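Sixth months in, and I still look up every time I walk in

I have been promising a proper post on the new workroom since April, and every time I sat down to write it I ended up moving a shelf instead. So tonight the shelves stay where they are and I am writing!

For anyone new around here: I gave up the spare bedroom as a sewing and printing space in the spring and took a room on the second floor of the Rellura building, up on McIntyre Street. It's 774 square feet, which sounded gigantic on paper and felt gigantic for one entire afternoon, right up until the cutting table went in. I share the corridor with people doing all kinds of other work, and I share the sink at the far end with anybody who has a brush to rinse.

The first thing I fell for was the ceiling. I know. Most people who come up say something nice about the space, then glance overhead and go quiet, because it's all pipes and conduit and cable up there. I love it. Everything is right out in the open, running across in straight lines until one cable suddenly decides to go off at a diagonal. When I'm stuck on a pattern layout I lean back and follow one pipe from one side to the other, and by the time I've lost track of it I've usually had a thought.

The plan was to paint all of that. I had the color picked out and everything, a deep green from Cleltus called Wet Fern, and I got a quote for the job that came to $700 with me supplying the paint. Then I spent a week living under the pale gray-white that was already there and chickened out in the best way. It bounces the light down onto the table so beautifully! Dark thread on dark fabric is the hardest thing I do in the evenings, and I can see it up here better than I ever could at home. The green sample pot got used on a stool and two drawer fronts, and they look terrific.

About the tube light, since two of you asked. Yes, it's fluorescent, and yes, I kept it. I brought in a lamp with a warm 3000K bulb the first week, thinking I'd work by that and leave the overhead off. It was very cozy and I sewed an entire sleeve in navy thread on a black shirt. The overhead went back on. Now the warm lamp lives in the corner by the kettle, where it makes tea feel like an occasion, and the big bright tube does the work. If you print on dark fabric like I do, get yourself a bright white light before you buy anything else on your wish list.

Now the rail! There's a long gray rail on the white wall, going on and on toward the back, and I had no opinion of it when I signed the lease. I think I assumed I'd forget it was there. Instead it has become the thing I organize my whole day around. I can drape a length of fabric over it and step back to look at the drape. I can lay three or four tees across it side by side and see whether the line weights match. I run my hand along it when I'm pacing on the phone. One warning if you have something similar at your place: wipe it down first. I hung a cream linen on it on day two and we'll say no more about the cream linen.

The wall itself I've left alone too. I did put up one row of pegs at the old place, and within a month every peg had six things on it, so this time I made myself a rule that the white wall stays white for a year. We're six months in and I've wobbled plenty. There was a very good poster at a rummage sale and I walked past it twice. But having one big calm surface in a room full of scissors, scraps, half-printed shirts and pins (so many pins) is a luxury I didn't know I wanted.

The door stays open most of the day. I thought the corridor would distract me and it's been the opposite, I like hearing people go by, and the little lights out there make it feel like the building is awake. The floor by the doorway is wood, and it's where I do all my shaking out of threads before I sweep. I've gotten into the habit of sweeping last thing, then making one final cup of tea, then standing in the doorway for a minute looking back at it all. It takes a good while to lock up when you do it that way.

What I'd do differently:

I would have measured the cutting table against the stairwell. It came up in four pieces and one of those pieces went back down and came up again sideways.

I would have bought the rolling bins at the start. I used cardboard boxes for two months, and I was on my hands and knees every time I needed black jersey.

I would have budgeted for boring stuff. I set aside $200 for hooks, extension cords, a mop, a decent trash can and so on, and it was gone before I'd even gotten to the mop. The mop is very nice, though. I did not skimp on the mop.

As for what's coming off the table, it's mostly the line drawing tees at the moment. Thin white outlines on black, nothing filled in, with the lines running wherever they like over the shoulder and down the front. They're fiddly to print, and any wobble shows, but oh, when one comes out clean I do a lap of the room. I'm also cutting a small run of tote bags out of the leftover canvas, and a few of those will go over to Omo, the coffee place on the corner, once I've settled on a strap length. I've made them in short and long, and I keep changing my mind depending on which coat I'm wearing.

Next up is storage along the back, and I'd love to hear what you're all using for rolls of fabric. Upright in a barrel? Flat on shelves? I've tried leaning them in a corner and they slide down in the night like tired dancers. Tell me your systems in the comments, the messier the better, and I'll try the ones that fit.

Posted 24/09/2025

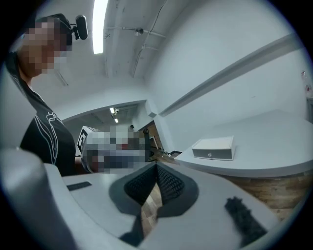
Pipes, tube light, and the long gray rail, looking toward the corridor.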